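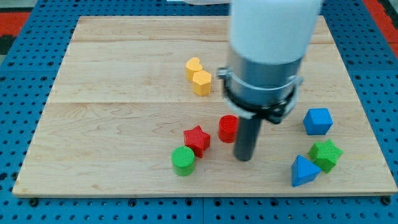
Session 7: Poking before grasping

Welcome back, everybody. Last time we went through the two-finger grippers and I promised you something simpler, so today the arm gets a plain rod and we push things. I love this session! Pushing sounds like the baby version of robotics, and then you try to get a star to go where you want it and suddenly it's lunchtime.

What's on the board

Eight blocks, two each of red, blue, green and yellow. Learn the shapes before you start typing commands, please: the yellows are a heart and a hexagon, the reds a cylinder and a star, the greens also a cylinder and a star, and the blues a cube and a triangle. So "push the star" is a bad command. Say the color.

What you'll compare

We have two controllers, and I'd like every pair to try both with the same rod.

Wendt -- position only. You give it a point, it goes there, and it doesn't care what's in the way. Good for long straight pushes.

Onano -- slower, with a limit on side force. I like it better near the corners of a shape, but my runs with it take forever (bring a snack).

Do 10 pushes with each. Write down the start spot, the end spot and whether the block turned. In October the Ulldale group skipped that last column and had to do everything over again, so don't be like them.

Setting the height

Keep the tip close to the wood without touching it. If you hear scraping, stop and raise it a little. Check again after you swap controllers, as Wendt and Onano don't share the same zero.

For next time

Read chapter 11 of the Bonora notes, the part on friction. Skip the proofs if you must -- I did, the first time. Logs are due 14 December 2018, one per pair.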